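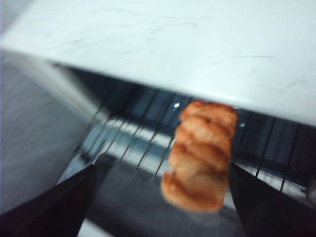 3.2 Small ovens and reheating at home

Bread is bought in small amounts by most of the households in our sample, and a large share of it is eaten a day or more after purchase. We asked all 782 respondents how they brought day-old bread back to an acceptable state before eating it. The most common answer was a toaster oven or another countertop oven. A full-size oven came next, followed by a frying pan. Microwave use was reported mainly for filled rolls.

The diary part of the study ran through November in two districts, Jaltutow and Fallach. Each household wrote down every item of bread or pastry that was reheated, the appliance used, the setting, and whether the item was finished, saved or thrown out. Diaries with fewer than 18 completed days were left out of the analysis. This left 49 diaries, nearly all of them from homes with a countertop oven in regular use.

Two patterns stand out. First, households that placed the item directly on the rack (Figure 2) reported eating all of it more often than households that used a tray or foil. Respondents who used a tray often wrote that the underside had stayed soft. Second, the time chosen varied little with the size of the item. Many respondents turned the dial to the same point for a slice, a roll or a pastry and then checked by eye. 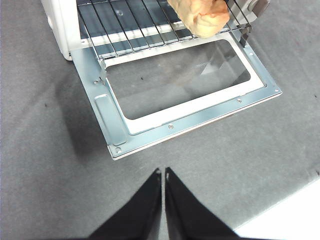 Figure 2. Toaster oven with the door open and a piece of bread or pastry on the wire rack.

The difference between rack and tray held in both districts, though it was smaller in Fallach, where more of the bread was sliced before sale. We did not measure crust moisture in the homes, so the diary entries should be read as reports of taste and habit. Bench tests of the same bread types are given in Section 4.

Waste was lowest for plain rolls and highest for filled pastries. Respondents gave two main reasons for throwing out a reheated item: the outside had browned too far while the center was still cold, or the item had been reheated once before. The first reason was given more often for the Belov compact oven than for the larger Hämäläinen model. Both ovens were supplied to households that did not already own one, and the instructions that came with them gave no times for bread.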